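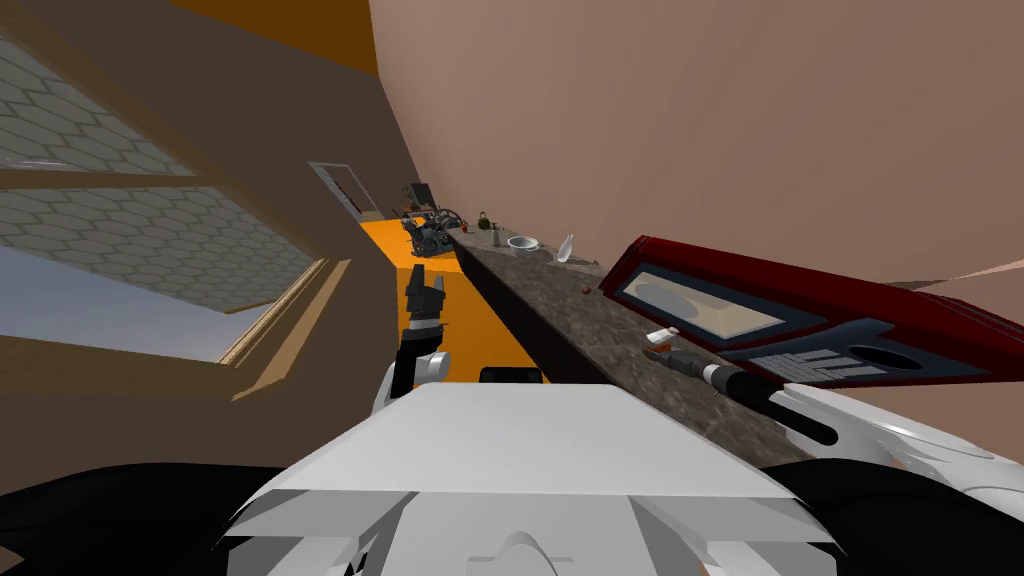 Yo a la jornada de puertas abiertas de Grasamel fui por los canapés, para qué mentir. Me sentaron en segunda fila, entre mi tía y un señor de Dromwood que tomaba notas de todo, y Sointu Karppinen nos presentó a Taner, su robot, en su cocina simulada. ¡Qué suelo tan naranja! Mi tía solo tenía ojos para el horno rojo de la encimera, quería uno igual.

—¿Y friega? —preguntó.
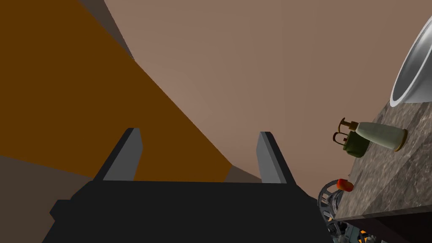

Sointu dijo que en abril ya fregaría, y el de Dromwood apuntó «abril» y lo subrayó 2 veces. Mi tía sacó el monedero y ofreció 700 euros de señal. Se los aceptaron con recibo y todo.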